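How to Set Up a White Wire Rack for Cleaning Sponges

Sponges kept in a bucket or a closed box under the sink start to smell within a few days. An open wire rack gives them air on the sides and keeps the cleaning things in one spot. These steps use the small Galov rack, but any wire unit with a low tray and an upper shelf will do.

What you need

A wire rack with a bottom tray
A wooden board cut to fit the tray
Fine sandpaper, 200 grit
Two or more sponges
A cloth

Step 1. Measure the tray

Measure the inside of the bottom tray, wire to wire. Cut the board a little smaller on each side so it drops in without bending the wires. If you don't own a saw, most lumber counters will cut it for you.

Step 2. Finish the board

Sand the edges and both faces, going with the grain. Wipe off the dust. Brush on a thin coat of water-resistant finish -- Warninura makes a clear one that works well -- and leave it for 6 hours. Add a second coat and let it dry overnight.

Step 3. Place the rack

Stand the rack on a hard floor near a wall. Tile or stone is best. Keep it away from the swing of a door. Press down on each corner, and if one lifts, put a felt pad under it. Then lay the board in the tray.

Step 4. Put the sponges in

Squeeze each sponge out before it goes in. Scrubbing sponges go on the board with the coarse side up. Plain block sponges go on the upper shelf. Leave space between them. 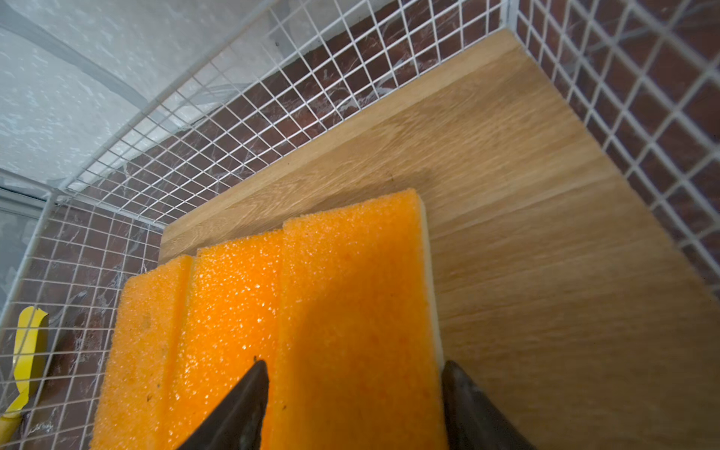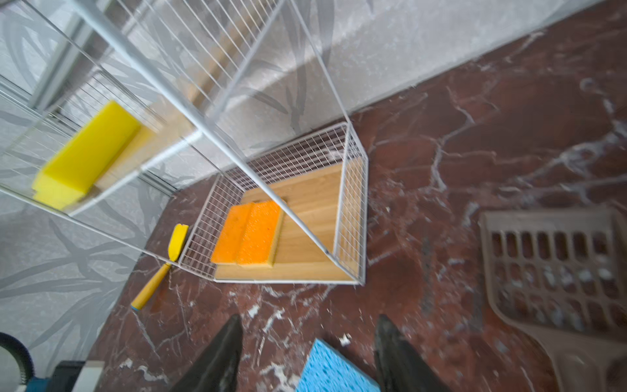

The orange scrubbing sponge goes on the board.

Step 5. Look after it

Every 2 weeks, take the board out, wipe both faces, and stand it on edge until dry. Wipe the wires with a damp cloth, corners included. Pick crumbs and grit off the scrubbing side of the sponges, or rinse them under the tap. Replace a sponge when it starts to tear. The board can be sanded and coated again when water stops beading on it.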